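Gavalas Opens Basket Wall and Tidying Table at Its Furkthorpe Store

Shoppers can bring the contents of a messy drawer and take them home sorted 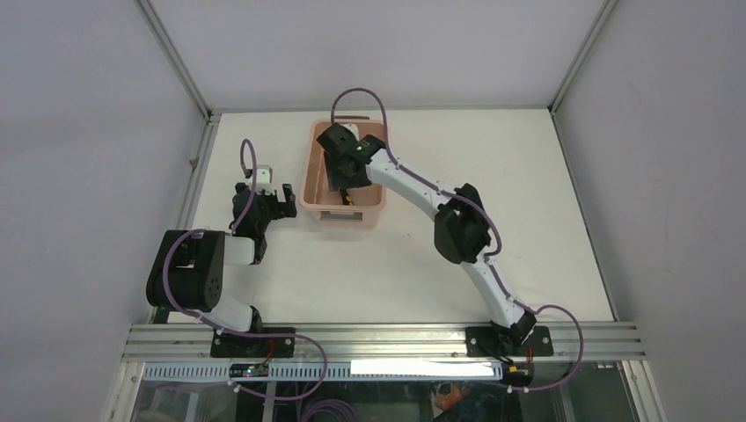

FURKTHORPE — Housewares store Gavalas will open a new storage section in September built around one of the plainest things it sells: the plastic basket. The section takes over the former garden corner at the back of the store and includes a long wall of baskets, a big white table for sorting, and free tidying sessions every Wednesday at 4 p.m.

The idea started with Athina Andreadis, who manages the store and has been selling baskets there for most of her working life. Customers kept asking her which size to buy, and she kept giving the same answer.

"I'd say, well, what's going in it? And people would hold their hands apart in the air and guess," said Andreadis. "So now you can bring the stuff with you! Dump it on the table, try a basket, try another one. If it turns out you need a smaller one than you thought, great, that's a cheaper basket and a clearer shelf."

The center of the new section is the Wirnum, a rectangular basket with a rim and a handle cutout in the front wall, made by the housewares company Pondell. It comes in five colors, including the pink that has been the store's best seller for two years running. The rim makes it easy to slide off a high shelf, and the cutout means it can be pulled forward with one hand when the other is full of socks, chargers or somebody's hair clips.

Ferhat Akbulut, product designer at Pondell, spent a good part of last year looking into other people's closets. He and his colleagues visited 29 homes and asked the owners to put things away as they normally would.

"Almost everyone drops things in from above and digs around for them later," said Akbulut. "They don't stack, they don't fold, they're on the phone or carrying a toddler. We wanted a basket that's fine with that — open at the top, not too deep, and easy to grab. It was a lovely project to work on. People are so much more inventive about storage than catalogs give them credit for."

The Wednesday sessions will be led by Ourania Tsakiris, who ran a home organizing course at the Furkthorpe library before joining Gavalas this summer. Each one takes a single kind of clutter. The first is the kitchen drawer, followed by cables and batteries, bath supplies, small toys, and gift wrap. There is no fee and nothing to sign up for, though seats at the table go to whoever gets there first.

Tsakiris starts every session the same way. Everything comes out, the basket is wiped down, and the largest items go back in before the small ones. Anything that rolls to the bottom and can't be named within a few seconds goes in a separate pile.

"That pile is my favorite part," she said. "There's always a key in it. I have met so many mystery keys, and I love hearing people try to work out what they open."

Gavalas has ordered 700 Wirnum baskets for the opening. Customers who already own baskets from the store, of whatever age, are welcome to bring them along and use them at the table. Replacement labels and clip-on tags will be sold singly, a change that regular customers have been requesting for a while.

The section will also have a swap shelf for clean, uncracked baskets in sizes people no longer need. Leave one, take one, or just take one. Lids are welcome too, with or without the basket they came from.

Gavalas sells kitchenware, linens and storage goods from its store in Furkthorpe. Pondell designs plastic and metal housewares for kitchens, bathrooms and closets.

Press contact: Antigoni Deligiannis, Gavalas, Furkthorpe
Product questions: Régis Pruvost, Pondell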